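Visit notes: two-finger or three-finger? An afternoon at the Bernitness handling lab

The lab occupies the rear half of a former carpet warehouse, and parking is on the gravel side only. I arrived shortly after one and was signed in by Dela Akpalu, who runs the test schedule. Ratree Nilsuwan handles the controllers. The visit had one purpose for us: to see the Mumitz two-finger gripper and the Plakex three-finger gripper do the same jobs on the same arm before we commit to either.

Both were mounted in turn on a Tetteh arm with a wrist force sensor. Changeover took 11 minutes the first time. The Plakex uses a different connector and needs an adapter plate, which adds 39 millimetres to the reach and has to be entered in the controller by hand. Ratree keeps the two tool files in separate folders after an earlier mix-up drove a fingertip into the bench.

Rigid objects came first: mugs, a stapler, boxed light bulbs, a full tin of paint. There was little to separate the grippers. The Mumitz closes faster and is the quieter of the two. The Plakex centres round objects better and didn't need a second attempt on the mugs. The paint tin was lifted by the rim with the Mumitz and by the body with the Plakex, and I would accept either.

Soft furnishings were the reason for the trip. The lab has a domestic area with a sofa, a bed and a rack of towels, and each task in it has a reference version done by hand. Dela's staff work from head-height views of people doing the job, then choose grasp points for the arm from those. For the throw pillows the reference is two hands, one on each side. 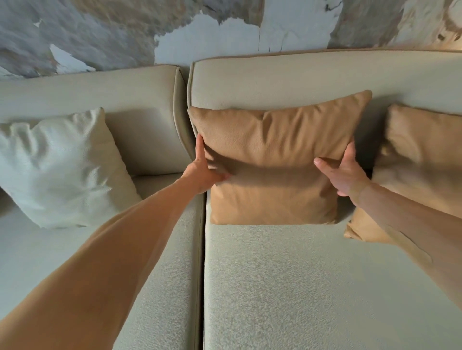
Throw pillow task, hands on the left and right sides of the centre pillow.

A single arm cannot copy that directly. The lab's substitute is a pinch at the top corner, a short lift, and a push against the backrest with the closed fingers. With the Mumitz the pinch was secure but the pads left a crease in the cover that was still there when we broke for tea. The Plakex spread the load and left less of a mark, though its third finger caught on the neighbouring pillow twice. Kwame Dogbe, who came with me, asked for the approach angle to be steepened. That cured the catching and made the final push weaker.

Grip force was set at 11 newtons for both. Ratree showed us the log from earlier in the month: 220 pillow placements, of which the Plakex did 114 and the Mumitz the rest. I have asked for the file. The pass criterion is an upright pillow after release, judged by eye, and I would want something stricter before quoting a success rate.

The wrist camera is a weak point. Once the fingers close on a pillow it sees fabric and very little else. A second camera on a fixed post helps with the sofa and is no use at the towel rack, where the arm blocks it.

My preference is the Plakex for soft goods, provided the adapter can be made shorter. Kwame still favours the Mumitz on changeover time and spare pads. Dela has offered us another half day in December with our own cushion covers, and we need to send her the fabric samples beforehand.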